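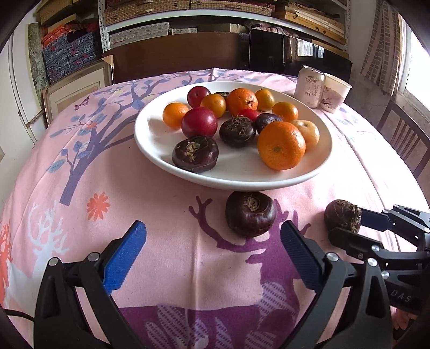
Item 2. Refreshments and the fruit table

Karim Tawfik opened this one by saying how much he had enjoyed the plate on the round table, and there was a good deal of agreement (and a good deal of talk about childhood snacks, which the minutes will spare you!). Oranges and plums are always welcome, but it was the water chestnuts that got everyone going. Several members had only ever met them sliced, out of a can, and wanted to know how you get the skin off. Karim kindly offered to bring a small paring knife to the December meeting and show us, and he asks that they be scrubbed well first.

The pink tablecloth with the purple deer was much admired and will stay on for the winter. Please put a saucer under plums, as the juice is a devil to get out.

On money, the fruit order from Grikora came to 325, and we have 1,000 set aside for the season. A quote from Naciri for a mixed box was 600, and after a long and very friendly discussion we felt that was more fruit than we could eat while it was still nice.

Agreed: stay with Grikora until spring, and ask them for more water chestnuts and a few less plums.

Action: Karim to place the order and bring the knife.

Item 3. Skeltanness outing

Held over to next time, as the bus times have not come through.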